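Pollix Opens Its Summer Sample Mail-In Program to Home Well Owners

Free water testing kits will go out to 1,159 households before the end of August

DURKIS, July 2023 - Pollix, the small water testing laboratory that has served farms and country homes in the Durkis valley for many years now, is very happy to announce that its summer mail-in program is open to any household that draws its drinking water from a private well. The kits are free, the return postage is paid, and the results come back in a plain two-page letter that you won't need a chemistry degree to read (we have worked hard on that letter, and we're rather proud of it).

Families who live in town get a water report from their utility and may never have to give the matter much thought. Out past the county road it's a different story. A well belongs to the people who live over it, and so does the job of having it checked. Many of the folks who call our front desk tell us they had the water tested when they bought the house and have been meaning to do it again ever since. We understand completely! Life gets full, the water tastes fine, and another summer goes by.

Each kit holds 2 sample bottles, a sheet of directions, and a short form asking how deep the well is, how old the pump is, and whether there is livestock or a septic field nearby. Please fill in what you know and leave the rest blank. Samples are checked for coliform bacteria, nitrate, lead, arsenic, hardness, and pH. Bacteria samples do need to reach us quickly, so we ask that you fill the bottles early in the week and mail them that same morning.

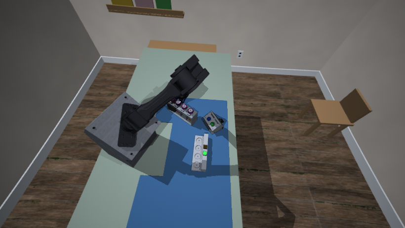
Hefin Skyrme remembers putting off a test for the better part of nine years, and says the letter that finally came was a relief to have on the kitchen table, even with a high nitrate number in it, and that the phone call afterward was the part that helped most, with plenty of time to ask what to do about the baby's formula and which sort of filter was worth the money.

Those phone calls are part of the program too. Anyone whose results fall outside the recommended limits will hear from us directly, and we'll stay on the line as long as you like. We don't sell filters or softeners, and we don't earn anything from the people who do.

For neighbors who would sooner hand over a bottle in person, there will be drop-off mornings at the Eren Grange Hall and at the Brindovex feed store throughout August. A further 200 kits have been set aside for those two stops, and there's usually coffee on.

To request a kit, call or stop by the Pollix front desk on weekdays, or ask at the Durkis library, where request cards are kept at the checkout counter. One kit per well, please, and renters are welcome to apply with a note from the property owner.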